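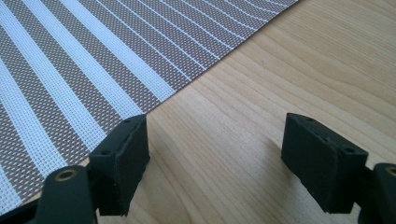
*Striped woven placemat on a light wood table.*

# Bitine Festival Stall Kit

The Bitine kit is a stall package for village fairs, harvest days and food festivals. It covers one vendor position: shelter, counter, signage and power. The kit is rented by the event and is delivered to the festival ground in two crates and one pole bag. Sosell handles booking and delivery. Tents for stages and seating areas are listed on a separate page.

## Specifications

| Item | Value |
|---|---|
| Footprint | 3 m x 3 m |
| Counter length | 215 cm |
| Counter depth | 60 cm |
| Packed weight, complete | 115 kg |
| Roof | Coated polyester, peaked |
| Side walls | Two full, one half |
| Power | One inlet, four outlets |
| Setup crew | Two people |

Packed weight includes ballast plates. Ballast must be fitted on all four legs before the side walls are attached, including on calm days. On grass, the supplied stakes are used in addition to the plates.

## Included

- Frame, roof and walls
- Folding counter with locking legs
- Sign rail with clips for a printed banner
- Price board, erasable, two-sided
- Extension cable, outdoor rated
- Repair pouch: spare pins, cord, roof tape

Tableware, cooking equipment and banner printing are not included. Vendors who serve hot food need their own fire blanket and must leave the rear wall off.

## Changes in the current version

The counter hinge was replaced after the 2017 season. The earlier hinge could be closed with the locking pin still in place, which bent the pin. Crates with the new hinge carry a green tag on the lid. Older counters remain in stock and can be ordered as spares, but the two hinge types do not mix on one counter.

The sign rail now sits 12 cm higher. Banners made for the old rail still fit. The lower edge will hang clear of the counter instead of touching it.

## Layout of stall rows

Kits can be joined side by side with the row connector (part 446). One connector is needed for each shared side. Leave a gap after every sixth stall for access to the rear. Row plans are drawn by Bontu Woldemariam from a sketch of the ground with the entrance, the stage and the nearest power point marked on it.

## Booking

Requests for spring and summer fairs should reach us by the end of March. A request should state the number of stalls, the surface (grass, gravel or paved) and the vehicle access width. Crates are returned dry. Roofs packed wet are charged a cleaning fee.

Orders and delivery: Amanuel Lemma
Spare parts and repairs: Waltraud Buschmann

Page revised Saturday, January 27, 2018.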